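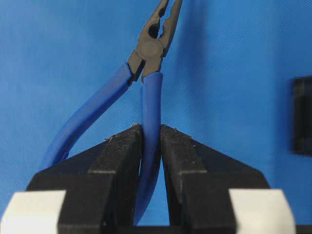
# Mounting 2,830 mm wide prints for a gallery wall: face-mount or dibond only?

**Piret Siliņa** – posted 12/7/23

I am preparing a solo show of interior photographs for a small gallery, Villalba, opening in May. The files are scanned from large format negatives. Most of the prints are a manageable size, but two of them will be 2,830 mm on the long side, and the gallery wants every work in the room to have the same surface.

The lab has offered these options:

- pigment print on matte cotton paper, mounted to aluminum composite, no glazing
- chromogenic print, face-mounted to acrylic, aluminum composite on the back
- pigment print, mounted as in the first option, in a deep frame with anti-reflective acrylic

The room has windows along one side and a pale floor. I made a test strip of the face-mounted version and the blacks are very good, but at an angle it picks up the windows. The unglazed matte print has no reflection problem, but it marks if a sleeve touches it. I have ruled out glass because of weight.

What I need to know:

1. Is a frame with anti-reflective acrylic realistic at this width, or will the sheet bow toward the print?
2. Can a face-mounted print be taken apart later if the acrylic is scratched?
3. What hanging system holds a panel like this flat against an old plaster wall?

The edition is 7, and at least one is promised to a collector, so whatever I choose has to be repeatable with the same materials. 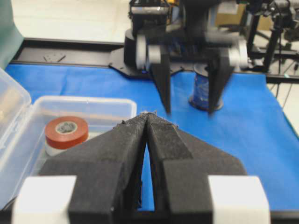 *Blue cloth, view across the table.*

---

**Araba Nutsugah**

I have framed large photographs for museum loans and private buyers, so I will take these in order.

**Bowing.** Acrylic moves with humidity and temperature, and at this length it will bow to some degree. Use 6 mm sheet at minimum and leave expansion room in the rabbet on all sides. A spacer between print and acrylic is required. If the acrylic touches a matte pigment surface, it can burnish it, and the mark will show under raking light. Ask your supplier for the largest sheet they stock with the coating you want before you fix the image size. Coated sheet comes in fewer sizes than plain sheet, and you do not want a seam.

**Face-mounting.** Treat it as permanent. The adhesive layer is bonded to the emulsion side of the print, and separation normally destroys the image. Light scratches in uncoated acrylic can sometimes be polished out. Coated acrylic should not be polished at all. If you go this way, put a written reprint policy in the edition paperwork: who pays, what happens to the damaged copy, who witnesses its destruction. Collectors do ask.

**Hanging.** Full-width aluminum cleats, with a matching bar at the bottom as a spacer so that the panel hangs plumb. On uneven plaster you shim behind the wall cleat, never behind the work. Check the fixings against the real weight of the finished piece, frame included, and find out what is behind the plaster first. Lath and masonry need different anchors.

For a room with side windows I would choose the framed option. The coating does not remove reflections, but it reduces them enough that people stop shifting around to see the image. It also lets you open the frame and replace the sheet later.

One thing you did not mention is the route in. Measure the street door, the stairs and any turn on the landing. A frame adds more depth and height than people allow for, and the crate adds more again.

---

**Zurkovus**

just go matte with no glazing. everyone at the opening will have a drink in one hand but thats what the line on the floor is for. acrylic always looks like a shop window to me

---

**Poritz**

Partly agree with the post above. Unglazed matte looks best on the wall, but it is a poor choice for an edition that is going to be sold and shipped. Cotton papers scuff during unpacking even when nobody is careless. A spray coating helps against fingerprints and does very little against abrasion. It also shifts the blacks slightly, so proof it first.

On repeatability: write down the paper, ink set, profile, adhesive, panel thickness and sheet type for the first copy, and keep a signed proof in a dark drawer. Papers get discontinued. If the budget allows, print the full edition now and store the unsold copies flat and unmounted, interleaved. Mount them as they sell. Rolled storage also works at this size, on a wide core, but let the print relax flat before mounting.

Also ask the gallery if they can put UV film or a scrim on the windows. It is much cheaper than glazing everything and helps with the reflections in any version.

---

**Piret Siliņa**

Thank you. I had not thought about the stairs. The landing is tight, and the framed version only clears it if the crate is opened on the street. I have asked the lab for a quote on the framed option with 6 mm coated sheet, and the gallery is looking into a scrim. I will print the two large ones first and decide about the rest of the edition when I have seen them on the wall.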